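Workshop notebook, Menstead site
Entry date: 2019-06-09
Subject: Drying of lime plaster test panels, Prerix series

The second set of panels was examined this morning. All were laid in April using the Štefanec lime putty and sharp sand, with a float finish. The first set, from Prirnanham, remains in the cold store and is not covered by this entry.

Relative humidity in the drying room stood at 82 per cent on arrival and had fallen to 63 per cent by the close of work. The change was faster than the schedule allows. The vents on the north side are to be kept half shut until further notice, and readings are to be entered on the sheet by the door at the start and end of each session.

Hairline cracking was found on 4 panels, in each case near the lower edge. Tapping gave a dull sound on one of these, which suggests that the second coat has parted from the first. It has been set aside for cutting.
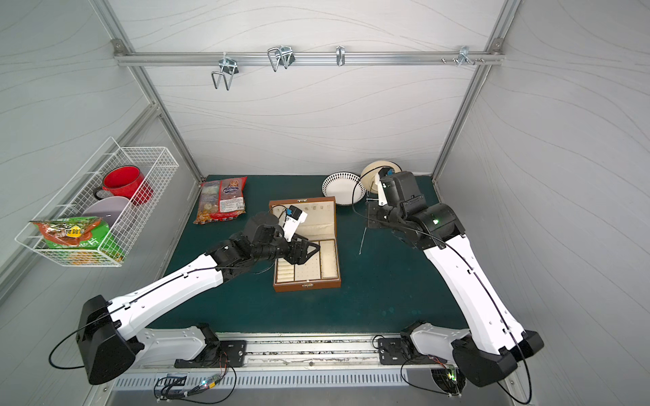

Hooks on the cross rail, wire basket on the left wall.

Colleagues mixing the next batch should note that the putty is stiffer than the last delivery. No extra water is to be added at the board; the mix should be knocked up again and left to stand under a damp cloth. Some 2000 grams of sand were left over and have been returned to the bin.

Outstanding: cut section of the parted panel, new hessian, calibration of the second hygrometer.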